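The Member for Bedgate Would Like You to Call Back

The state representative for Bedgate and Tremham keeps her district office above a tire shop, which she says is good practice for speaking over noise. She won her seat in December, in a special election, by 88 votes. She brings up the number before I do.

"I know where most of them live," she says. "I'm very polite at the grocery store."

Before politics she spent nine years at the Plirkent water authority, mostly explaining bills to people who had already decided the bill was wrong. She considers it the best training available. "They'd open with the yelling, and then about four minutes in you'd find out the toilet was running. Constituent calls are the same. There's usually a toilet."

Her first bill would require state agencies to answer a written question from a resident within 30 days. The agencies have asked for more time to respond to it.

"I did enjoy that letter," she says. She has it pinned over the copier.

I ask whether she expects the bill to pass. She looks at the ceiling for a while. The majority leader's office has described it as "interesting," a word she has learned to translate. "Interesting means no, but come to the barbecue."

She went to the barbecue. She came home with two co-sponsors and a sunburn.

The fight people in Tremham care about is the Benedetti bridge, closed to trucks and waiting on a repair that has been in three budgets and none of the work schedules. More than 300 residents signed a petition asking for a date. She delivered it to the transportation department by hand and got a receipt.

"It's a beautiful receipt. It has a stamp. If we could drive over the receipt we'd be fine."

Critics say she complains more than she legislates. The Bedgate paper ran an editorial to that effect, and she wrote back agreeing with two paragraphs of it. She has missed one vote so far, on naming the state grass, and says she would have supported the grass.

She is in the capital four nights a week during session, in a rented room, and dinner on late nights is whatever the vending machine has left. She has asked leadership about ending floor debate before ten. Leadership found that interesting too.
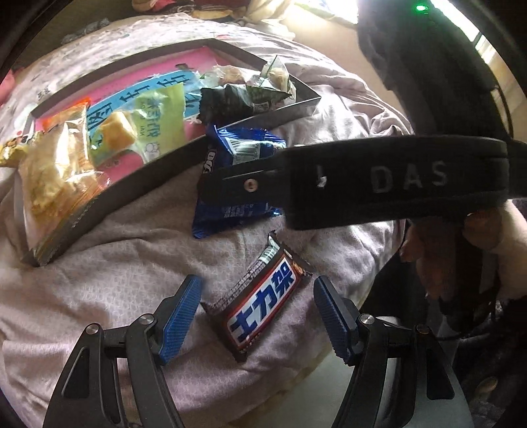
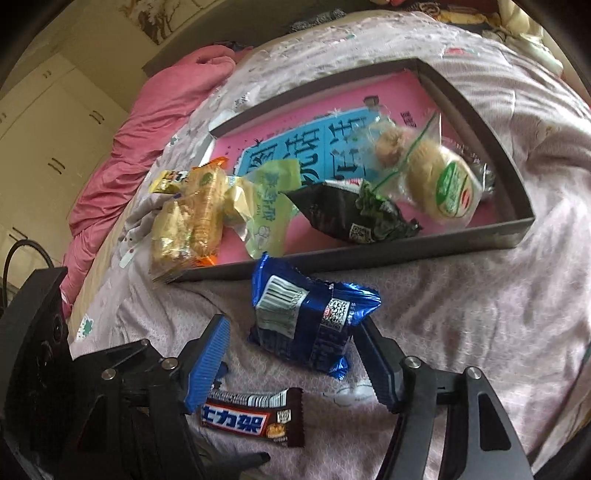

On Running Again

Her term is short, and she would have to start raising money by summer. She hates the phone calls. She has a script for them and drops it by the second sentence.

"I ask how they are, and then they tell me, and then it's been half an hour and I feel bad asking for money."

So is she running? She says she'll decide after the bridge gets a date. I point out that this could take years.

"Then I guess I'm running," she says, and goes to pick up the phone, which has been ringing since I sat down.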